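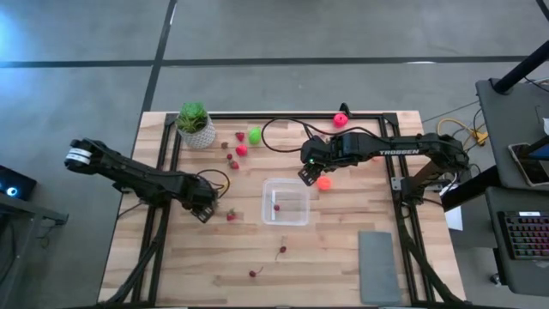

## Unit pricing should be printed at one size

The shelf label in a grocery store carries two prices. The large one tells you what you will pay at the register. The small one, usually in a corner, tells you what you will pay per ounce, per pound, per quart or per 100 count. The second number is the one that lets you compare two packages, and it is set in type that many adults cannot read without bending down.

My position is that both numbers should be the same height, and that a store should have to use a single unit within each product category.

The unit problem is the worse of the two. At the Pultlow near me, one brand of applesauce is priced per ounce and the jar next to it per quart. A quart is 32 fluid ounces, so the conversion is available to anyone who remembers it and is willing to divide in an aisle. If the first label means ounces by weight, even that doesn't work, and the label doesn't say. Paper towels are priced per roll on one tag and per 100 sheets on another. Dish soap is consistent. I have no explanation for dish soap.

Declan Heffernan, who managed a store in Urkthorpe before he moved into wholesale, disagrees with me on the cause. His view is that the mismatch comes from the item file. Each supplier submits a record with its own unit of measure, the label software prints what it is given, and correcting the field by hand for every new item is work no department wants to own. I believe him. It also means the fix is a lookup table: category in, unit out, applied before printing. Label software already handles sale dates and tax flags, and this is easier than either.

The usual objection is cost. New label templates have to be designed, tested and printed. But labels get reprinted whenever a price changes, so a store could phase in the new template over a few months and throw away very little.

A better objection came from Vanderleia Guimarães, who buys for a small grocer called Cavalcanti. She points out that a price per pound misleads when the products are not equivalent. Concentrated detergent looks expensive per ounce and may be cheap per load. Canned beans include the water. For those categories she would want drained weight or number of uses, and she doubts suppliers would report uses with a straight face. I would accept drained weight and leave detergent alone for now. A rule that works for cereal, rice, oil, coffee and cheese is worth having even if it fails on detergent.

Type size needs less argument. If the package price is printed 3 times as tall as the unit price, the store has decided which one you will look at. Equal height costs some white space on the tag. Most tags have it, currently occupied by a bar code and an internal stock number that only the night crew uses.

Sale tags should be covered too. A "10 for $10" tag often drops the unit price entirely, and that is the moment when a shopper most needs it.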